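How to Sew a Fitted Cloth Cover for a Square Table

A loose tablecloth slides every time someone leans on it. A cover with short sides and a bit of elastic at the corners stays where you put it and comes off for washing in a minute. You need a sewing machine that does a straight stitch and a zigzag, and one free afternoon.

The cover described on this page fits a square table up to 36 inches on a side. For anything bigger you will have to join two widths of fabric, and the steps for that are on the Large Tables page.

What you need

Fabric, washed and ironed before you cut
Thread to match
Elastic, 1/4 inch wide, 18 inches for each corner
Chalk or a washable marker
Tape measure and a long ruler
Pins, scissors, a large safety pin

Cotton duck and heavy broadcloth are the easiest to work with. Felt is fine for a games table, but it picks up crumbs and most felt should not go in the dryer. Polyester tablecloth fabric wrinkles less and frays more. If you are buying polyester, get an extra quarter yard so you can cut away the frayed ends after washing.

Measuring

Measure the table top both ways, even if you are sure it is square. Old tables often are not. Write down both numbers.

Decide how far down the sides should come. Two inches is enough to hold the cover on and short enough to keep it off people's knees. Measure the thickness of the top as well. If the top is thicker than 1 1/2 inches, make the sides 3 inches so there is something left to tuck under.

Add twice the side depth to each measurement, then add 2 inches for the casing. For a 30 inch top with 2 inch sides, that is 30 plus 4 plus 2, so you cut a 36 inch square.

Cutting

Fold the fabric in half, selvages together, and check that the fold lies flat with no twist. If it twists, pull the fabric on the diagonal from opposite corners until it settles. Mark the square with chalk and cut on the line. Zigzag all four raw edges now, before the fabric has a chance to fray.

Sewing the corners

1. Lay the fabric on the table wrong side up, with the same overhang on every side.

2. At each corner, pinch the extra fabric into a triangle that stands straight out. Pin it close to the table corner, but leave enough room to slip a finger in.

3. Lift the fabric off and draw a chalk line where the pins are. The line should run at a right angle from the fold to the raw edges. Check it with the ruler.

4. Stitch along the line, going back and forth a few stitches at both ends.

5. Put the cover back on the table, still inside out, and see how it fits. If it is too tight, unpick the corner and sew it again a little farther out.

6. Trim the triangles to 1/2 inch and zigzag the cut edges together.

Casing and elastic

Turn the bottom edge up 1 inch all the way around and press it. Stitch close to the zigzagged edge. Leave a 1 inch gap on both sides of each corner, 6 inches away from the seam.

Thread the elastic in at one gap and out at the other with the safety pin. Stitch the first end down before you pull the rest through, or it will disappear inside. Pull until the corner gathers, pin the second end, and try the cover on the table. When you are happy with it, stitch the second end, cut off the extra, and sew the gaps closed.

If the edge looks wavy

A rippled edge usually means the fabric was stretched while it went through the machine. Press it with steam first. If that doesn't help, unpick the long sides and sew them again with a longer stitch, letting the machine feed the fabric by itself.

Washing

Wash cold and hang to dry. Dark colors should go in alone the first two times.

Thanks to Madalena Bastos for correcting the corner steps.

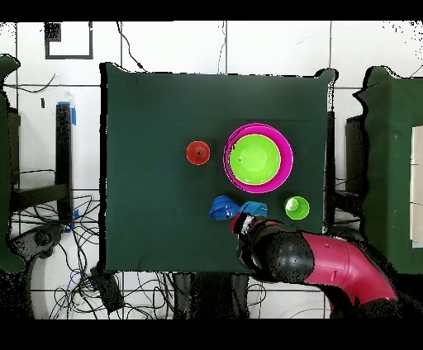

Page last changed: 13 March 2025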